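Hand-held gripper kits for household task recording: evaluation of the Kedado G2
Student project report, Group 10
By Uyên Chu, Rosimeire Tavares and Mei-kuen Kwok
15 August 2022
84 shares | 2 comments

1. Purpose

The project compared the hand-held gripper kit sold by Kedado with the older Nisau unit already held by the department. The question set by our supervisor, Evangelia Chatzigeorgiou, was narrow: whether the Kedado kit can be used by students without previous experience to record bed-making and laundry tasks, and whether the recordings are good enough to keep. The performance of any policy trained on the recordings was outside the scope.

2. Equipment

The kit consists of the gripper, a wrist camera mount, a charging lead, spare jaw pads and a printed quick-start sheet. The operator holds the unit from behind and closes the jaws with a trigger. The Nisau unit works on the same principle but has a thumb slider in place of the trigger.

Both units were tested with the Lustmont recording software, using the default settings. Calibration followed the supplier's procedure: open the jaws fully, close them fully, repeat, and check that the logged width returns to zero. Where it did not return to zero, the procedure was started again from the beginning. The manual leaves out the restart, and we recommend that it be added.

3. Method

Each of the three authors recorded the same tasks with each unit: straightening a sheet, folding a garment, and moving a garment from a bed to a table. In total 200 recordings were made during June. A recording was rejected if the jaws left the camera's view, if tracking was lost, or if the cloth was dropped and not picked up again.

Sessions were held in the open lab, where the beds, tables and washing machine are laid out in one large room. The arrangement was left as found between sessions. Other groups were working in the room, and people walking through the background were not treated as a reason for rejection.
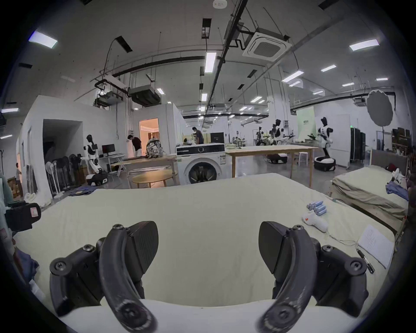 Figure 1. Gripper with jaws open over the bed sheet; washing machine and tables beyond.

The view over the bed was used to judge how much of the working area the jaws hide. With the jaws fully open, the sheet between them remains visible. With the jaws closed on a fold, the contact point is hidden for most of the movement, and the operator has to rely on feel. The Nisau unit has narrower jaws and hides less.

4. Results

Of the 200 recordings, 84 were made with the Nisau unit and the remainder with the Kedado. The numbers are unequal owing to a fault in the Nisau slider, which stuck during the second week and had to be cleaned. For this reason we do not compare totals.

Rejections on the Kedado were mostly tracking losses during fast turns at the foot of the bed. Slowing the turn cured most of them. Rejections on the Nisau were mostly dropped cloth. The Kedado pads held thin cotton well and thick seams less well. One pad began to lift at a corner and was replaced from the spares.

All three operators reported wrist fatigue with the Kedado after 10 minutes of continuous work. The weight sits forward of the hand, and a longer grip would help. Trigger effort was acceptable.

5. Service and documentation

A question about the lifting pad was sent to Kedado by e-mail and answered two working days later, with a fitting note that should have been in the box. Firmware was updated once, without loss of settings. The quick-start sheet is clear on charging and poor on storage of files.

6. Recommendation

The Kedado kit is suitable for supervised student use on sheets and light garments. Sessions should be kept short and spare pads ordered with the kit. The Nisau unit should be retained for work in which the contact point must be seen. We did not test either unit on wet laundry.

Thanks are due to Diệp Chu for the loan of the calibration block.

Related reports
Lý wrist mount: fitting and first tests
Lustmont recording software, notes for new users
Folding tasks with two operators
Cleaning and storage of the Nisau unit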